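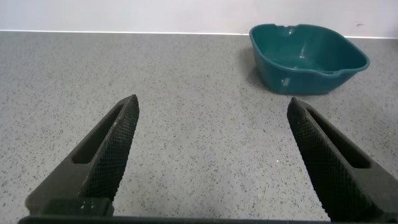
Wrist camera view, jaws open, teal basin at the back of the counter.

Progress report no. 2 to the Holten small projects fund
Project: Mokgethi, a kitchen helper arm
March 2024

Hi all,

I'm glad to say the arm is up and moving, and I'm a lot happier writing this than I was writing the one in November! Back then I had a pile of parts on a bench at the Cledley workshop and a base that wobbled every time somebody shut the door.

The gripper is the big news. I went through 9 versions of the fingers before settling on the pair in the photo. The early ones were smooth on the inside and plates just slid out of them, so these have a crosshatched grip down the inner faces (tiny diamonds, a real pain to get clean) and a long slot in each body to save some weight. They open nice and wide now. I also moved the camera down to the wrist so that both fingertips stay in view, which has made lining things up so much easier.

The job I'm working toward hasn't changed: pick up a light plastic basin by its rim, move it along the counter and set it down without banging it. I started on the basin with the spout, and that rolled rim is a good thick thing to grab. In the last batch of 22 tries the arm got hold of it and set it down properly 17 times. The misses were mostly one finger landing on top of the rim and shoving the whole basin toward the wall. I think that's my height setting and I have a fix half written.

The speckled counter has given me some grief too. The software I'm using to find the basin, Sateo, kept picking up flecks near the front as little objects – I spent two evenings chasing a "crumb" that was part of the pattern. Turning the detail down a notch got rid of most of that, but it's slower to find the rim now and I'd like that speed back.

Money: the motors and the camera are paid for, and the wiring came in under what I'd asked for. I'd like to move what's left over there into a better power supply, if that's okay with you. The one I have gets warm on long runs and I don't love leaving it on.

Next up is the height fix, then basins with a bit of water in them (towels at the ready!), and after that a proper cover for the cables. I still need to write up the finger design so other people at Cledley can use it. The drawings are done but my notes are a mess.

Please let me know about the power supply when you get a chance, I'll hold off ordering until I hear.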